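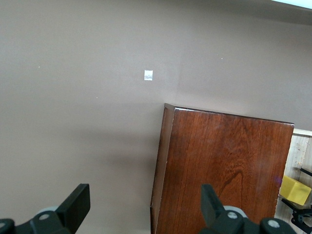 Fig. 21 – Mur peint, petit carré blanc en place.

4.2 Pose du détecteur Clomix sur un mur peint

Le fabricant promet une pose en deux minutes. Prévoyez plus.

1. Dépoussiérez le mur au chiffon sec. La notice Illska recommande sa lingette Temba ; nous n'avons constaté aucune différence.
2. Marquez l'emplacement, loin des luminaires si possible.
3. Appliquez la platine et maintenez-la 35 secondes.
4. Attendez 36 heures avant d'accrocher le boîtier, malgré le « prêt à l'emploi » imprimé sur l'emballage.
5. Lancez le test. Le code 497 signale une pile faible – ou, assez souvent, une pile neuve mal enfoncée.

Remarque : la portée annoncée suppose une pièce vide. Refaites le test une fois les meubles en place.

Attention : l'adhésif dit « repositionnable » peut arracher la peinture. Sur un enduit Draltgate, utilisez les vis.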